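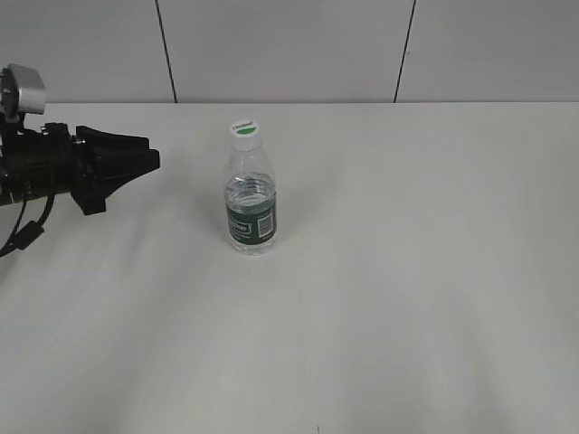
Figure 3. Small bottle with white screw cap and full wrap-around label, as used in the second round of the study.

4.2 Labels, caps and the recognition of bottled water

The second round of the study dealt with single-serve bottled water as it is bought, stored and put out for guests in shared premises. Previous rounds had shown that people choosing between near-identical drinks rely on a very small number of cues, and that the container itself is rarely one of them. Clear plastic bottles of the smaller sizes differ little in outline, and most of what sets one apart from another is printed. The bottle in Figure 3 is typical in this respect: a dark green label with white lettering runs round the middle of the body, the brand word is set in a script-like face with smaller lines of text beneath it, and the barcode occupies a white panel to one side. The green is repeated in a circular label on top of the white cap. For the purposes of the study these were treated as two separate sites of information, referred to below as the body label and the cap label.

The distinction matters because the two are seen under different conditions. A bottle standing on a table is normally read from the side, at a distance of an arm's length or more. A bottle in a crate, a deep drawer or the door of a refrigerator is read from above, and in that position the body label is hidden by its neighbours. Sedgwick and Colombo, who carried out the site visits, recorded both arrangements at Grindgate and at the Greenwood building, where drinks were held in crates beneath the counter and moved to the tables shortly before a meeting began.

A total of 221 participants took part in the round, of whom 200 completed both tasks. The remainder completed the table task only and are left out of the comparison. Each participant was shown a card naming one product and asked to find it, first among bottles standing on a plain white surface and then among bottles held upright in a crate. The order of the two tasks was reversed for half of each session. No time limit was given, although the supervisor closed a trial after 45 seconds if no choice had been made. All bottles were supplied full and unopened, and they were replaced when a label became creased or began to lift at the seam.

In the table task, colour was the cue most often named. Participants spoke of "the green one" or "the blue one" and seldom mentioned the brand word until asked. Several could not repeat the word after choosing correctly. Script lettering was described as pleasant but slow to read, particularly where the word curved away round the side of the bottle. The direction in which the bottle faced also had an effect. When the barcode panel was turned to the front, hesitation increased, and some participants picked up the bottle and rotated it before deciding. Mwaipopo has suggested that the white panel breaks up the band of colour and that a buyer who expects an unbroken band takes a moment longer to accept the match. The present data are consistent with that view but do not settle it.

In the crate task the cap label became the main source of information. Products with a plain cap were confused with one another far more often than products with a printed one. A coloured disc was enough for most participants, and the small print upon it was hardly used. Older participants in particular reported that lettering of this size was of no help to them unless the bottle was lifted out - a step which many were reluctant to take in front of others.

A further observation concerns the level of the water. In a sealed bottle the waterline sits high, close to the shoulder, and in clear plastic it can be hard to make out at all. During the pilot at Vallach, seven participants asked whether a bottle was full. Ribbing at the shoulder and ridges near the base appear to add to this difficulty, as they catch the light in much the same way as the surface of the water does. Kumarasinghe noted the same uncertainty among catering staff, who tended to check the seal on the cap with a thumb and paid little attention to the contents.

Two limits should be recorded. The white surface used in the table task is paler and plainer than most tables on which drinks are served, and it may have favoured dark labels. The sessions were also held in daylight, with the exception of one held on a Saturday evening, and the crate task in particular should be repeated under the dimmer lighting found in store rooms. Furnival is preparing a further round on these lines, using the Cetari crates already in service at Greenwood.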